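Games Writing, week 6: reading reviews against the game

Tutor: Deirdre Scanlon

Bring your notes on Wostach. Most of you liked it more than I did, so be ready to defend that.

The store page promises "a living city". Ask what that means once you are playing. I counted 22 named characters and could hold a proper conversation with 4. The rest repeat a line about the weather. Is that living? Three of the reviews in your pack use the phrase without quotation marks, and I doubt their authors tested it.

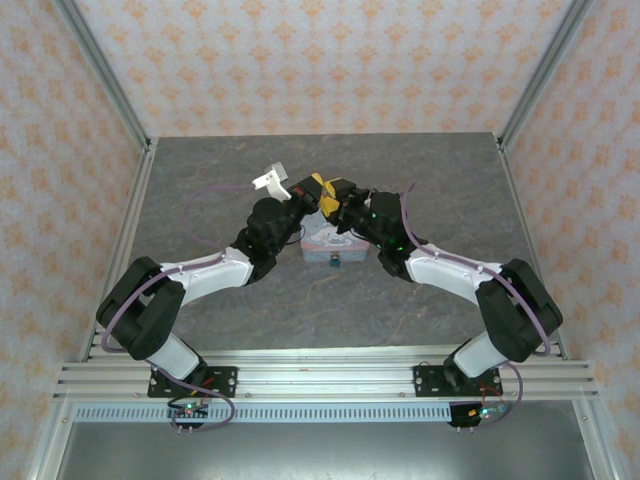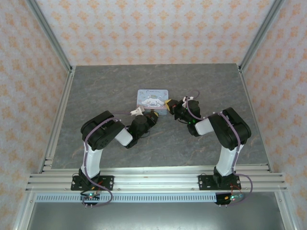
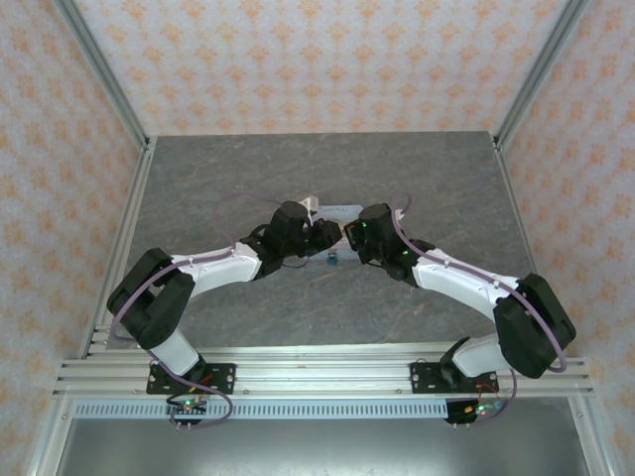 Difficulty next. Reviewers call the second act "punishing but fair". Fair to whom? The checkpoint before the ferry puts you back behind an unskippable cutscene, and I can't see what skill that tests.

Be wary of scores too. Rizwan Khondokar gave it top marks after finishing the main story only. He says so, to his credit, in the last paragraph.

For next week: play the first hour of Famo, then read Jummai Adeyemi's review. Mark every claim she doesn't support. Leave the trailer alone until you've done both.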